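Speaker notes: Two arms, one table, and the stop that came late

Talk for the Tesenside automation users' evening, May 25, 2019
Slot is twenty minutes plus questions. Clicker is on the lectern, spare batteries in my bag.

Slide 1. Title

Say good evening, say where I work (the Curkow cell, small parts assembly, two arms facing each other). Say straight away that nobody was hurt. People listen better once they know that.

What the talk covers: a fault we had in May, on cycle 1014 of a long run. Two grippers closed on each other and kept pushing. The stop came 700 milliseconds after first contact. It should have come much sooner. I will go through what happened, what we thought it was, what it was, and what we changed.

Ask who in the room runs two arms in a shared space. Wait for hands. Don't fill the gap.

Slide 2. The job

Explain the task before the fault. The arms share one table. They pick up pegs and discs, and for some of the parts one arm passes the piece to the other in the middle. The pass is the only point in the cycle where both grippers are meant to be in the same place at once.

Neither arm has a camera on the wrist. They know where the parts are from the overhead view, and they know where each other are from joint positions sent through the cell controller. Stress that second half. The whole talk hangs on it.

If anyone asks why we don't simply use one arm: reach. One arm can get to most of the table but not at a good angle for standing a peg up.

Slide 3. The meeting point

Leave the picture up for a good ten seconds before talking. Then point out how close the two grippers come. The yellow finger pieces meet over the purple disc, with the other pegs and the salmon-pink disc on the tiles nearer the rail. Both bases are bolted to that rail, so they cannot give way if the arms push. Anything that bends will be further up.

Mention the cables too. One loops off the left forearm, the other follows the right arm down past the shoulder. They come back on slide 7. 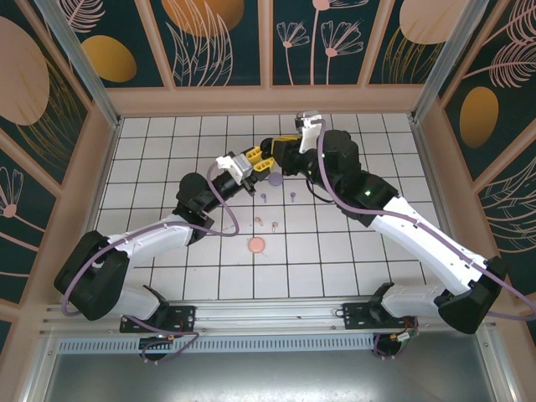
Slide 4. What happened on cycle 1014

Read this part slowly, in order.

The left arm moved to the meeting point with a peg. The right arm was told to wait until the left had stopped. It did not wait. It came in at the normal approach speed and its fingers struck the side of the left gripper.

The left arm held position, as it is meant to. The right arm carried on, because as far as it knew it had not arrived yet. The two pushed against each other until the force limit tripped on the right arm. That trip is what stopped the cell.

Damage: one cracked finger, one bent finger mount, one peg on the floor. The left wrist needed its zero point set again. We lost the rest of the shift.

The operator was at the desk and did not have a hand in the cell. The front was open at the time, which it should not have been. I will say that plainly and come back to it on slide 8.

Slide 5. What we thought it was

Our first idea was the cable. The loop on the left arm had caught once before, in an earlier layout, and everyone remembered that. So we spent most of a day re-routing it and ran the cell again at low speed. It ran clean and we were ready to sign it off.

Second idea was the overhead view, that it had put the peg in the wrong place. The saved pictures showed the peg where it should be. We ruled that out in an hour.

Say that the low speed run misled us. At low speed the arms have plenty of time to hear from each other, so the fault could not show. We tested in the one condition where it was hidden.

Slide 6. What it was

The position messages from the left arm were arriving late at the controller. The worst one in the log was 610 milliseconds old when it was used. The controller did not check the age of a message. It took the newest one it had and treated it as current.

So the right arm was given a go signal based on a "stopped" message left over from the previous move. The left arm really had been stopped when that was sent. By the time it was read, it had moved off again.

Why late: a logging job called Nava, which we had added to the same controller two weeks earlier. It wrote to disk in large blocks, and while it was writing the messages queued up behind it. It was our own software and our own mistake. It had been tested on a desk with one arm.

Draw the timeline on the whiteboard if there is one. Left arm on the top line, controller in the middle, right arm below. If there is no whiteboard use the backup slide.

Slide 7. What we changed in the cell

Take these at an even pace.

Every position message now carries a time stamp. If it is older than the limit, both arms stop and stay stopped until someone resets them.

The go signal for the pass is no longer a message at all. It is a wired line from one arm's controller to the other. If the wire is broken, there is no pass.

The force limit is lower near the meeting point. Elsewhere it is as it was, so that the arms can still press a peg home.

Nava runs on its own machine.

The cable routing from slide 5 stayed. It did not cause this, but it is tidier than before and there was no reason to undo it.

Slide 8. What we changed for people

The open front. There was an interlock, and it had been bypassed so that parts could be put back by hand between cycles. The bypass was meant for setting up. It had been left on for the long run and was not written down anywhere.

It is now a key, and the key is signed out. The cell will only run at low speed while it is turned. A long run cannot be started with the key in.

Expect a question on whether this slows us down. Yes, it does. Resetting the table takes longer and we get fewer cycles in a shift.

Slide 9. Still open

We have not settled what the age limit for messages should be. Too short and the cell stops for nothing. It has stopped for nothing twice since the change, both times during the pass.

We have not tested what happens if the overhead view freezes. The same kind of fault could sit there: an old picture taken as a new one. That test is planned for the spare cell at Pornville before the next long run.

Ask if anyone has a method for this that they trust. Write down names and get addresses afterwards.

Slide 10. Questions

Likely ones:

Did the force limit work? It tripped at its set value. The value was too high for two grippers touching.

Would a light curtain have helped? With the open front, yes. With the collision, no.

Can we have the log? The timing part, yes. Ask me by email and I will send it with the column headings explained.

Leave slide 6 up during questions, as most of them will be about the timing. Collect the cracked finger if it has been passed round.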